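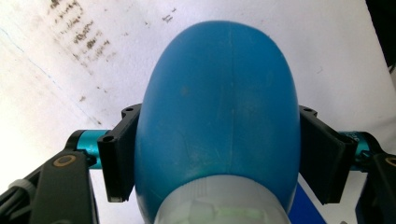

How to record demonstrations with a hand-held gripper
Sketcombe workshop notes, part 2
By Iveta Vlček
Last updated February 7, 2025

Part 1 covered putting the gripper together and ended with everyone holding one and feeling rather pleased. In this part you have to do some work with it.

The aim is a set of short recordings of a person doing one small job with the gripper, so that a learning system can copy the movements later on a real arm. We call each recording an episode, mostly so that it sounds more exciting than "picking up a bottle again". For a first task you want 300 of them. Put the kettle on.

What you need

A Clivireck hand-held gripper with its camera fitted
A charged battery and a spare
A memory card with nothing on it that you love
Between six and ten objects of the kind you want the arm to handle
A table, and something plain to cover it
A notebook, paper

Choosing the objects

Go for things that fit between the fingers with a bit of room to spare when they're fully open. Smooth plastic is a good place to begin. It forgives a clumsy approach, and it survives the floor, where it will be spending some of its time. Rounded ends are harder than flat sides because the object likes to swivel as the fingers close, so include one or two once you've warmed up. Scuffed and scratched is fine. Shiny new things straight from the shop all look alike to the camera, and the arm won't be working in a shop.

Leave glass until you trust yourself. Vojtěch Ševčík trusted himself in the first week and we were finding bits of jam jar until Easter.

Setting the scene

Cover the table with a plain sheet for the first 50 episodes. After that, change it. A grubby sheet, a tea towel, bare wood, a newspaper: swap often. Our first batch was all recorded on the same spotless white card, and the model we trained on it could pick up anything in the world provided the world was spotless white card.

Do the same with the light. Record some in the morning, some with the blinds down, some under that horrible tube in the corner.

Recording an episode

1. Start with the gripper well away from the object, fingers open.

2. Press record and wait for the beep. If you don't hear it, you are not recording, however well the next bit goes.

3. Move in at a steady pace. Imagine you are being paid by the hour, but not very much.

4. Line the fingers up on either side of the object before you close them. Try to touch both sides together. If one finger arrives early it shoves the object along and you end up chasing it.

5. Close until the object is held, then stop squeezing. The trigger has more strength than you need, and a thin bottle will buckle.

6. Lift, carry it to the target, lower it, open, and back away.

7. Press stop. Then talk. Swearing before you press stop goes on the audio track, and the audio track gets kept.

A good episode takes a few seconds. If yours are getting towards half a minute, you're hesitating, and the arm will learn to hesitate too. It's a very loyal pupil.

Keep your other hand out of it. Everybody steadies the object with a fingertip now and then without noticing. The arm has no spare fingertip and will be at a loss.

What to keep and what to bin

Keep fumbles that you recovered from. If the bottle tipped and you caught it in the fingers and carried on, that's useful, and rather stylish.

Bin anything where you dropped the object and gave up, where someone walked in with a question, or where the camera spent the whole time looking at your sleeve. Note the episode number in the notebook as you go. You will not remember it afterwards.

Copying the files

Plug the card in and run the Hudec import tool. It sorts episodes into folders of 64 and complains about any with missing frames. Believe it. When it has finished, check a handful by eye from the start, middle and end of the session, then upload to the Zukoston drive and only then wipe the card. Vojtěch has tried it in the other order.

If your wrist aches, stop for the day. Tired episodes are slow and wobbly, and you'll be throwing them out tomorrow anyway.

Part 3 deals with training. Bring a book.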